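The Heltley Four-Day Pledge, One Month On

By the end of March, 97 firms had signed the Heltley pledge to try a four-day week at full pay. It makes a nice headline. Read the form, though, and signing commits a company to "explore" shorter hours. Only 3 have changed a contract.

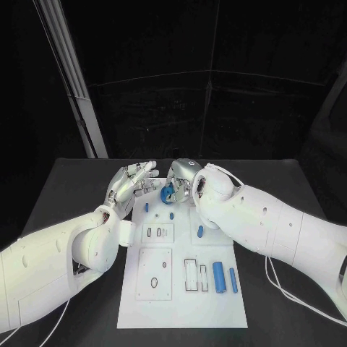 Jaltuvis, the consultancy behind the pledge, says 78 percent of workers in its survey felt more rested. The survey went to some 400 people, all at firms that had already volunteered. I asked how many wrote back and am still waiting.
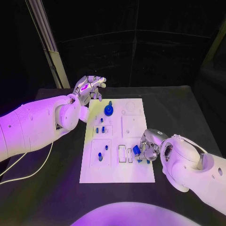

Shorter weeks may well suit offices, where a slow Friday can be folded into Thursday. Shift work is another matter. A small blue cylinder that has to be set on a board takes as long to place on a Monday as on any other day, and I can't find a line in the pledge on who covers the lost hours. Yadav, which runs nights, has signed – its night staff still work five. 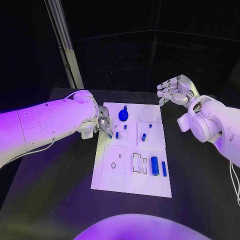 Matúš Hrubý | Work & Pay

Bretura dropped out last week and gave no reason. Its name is still on the list.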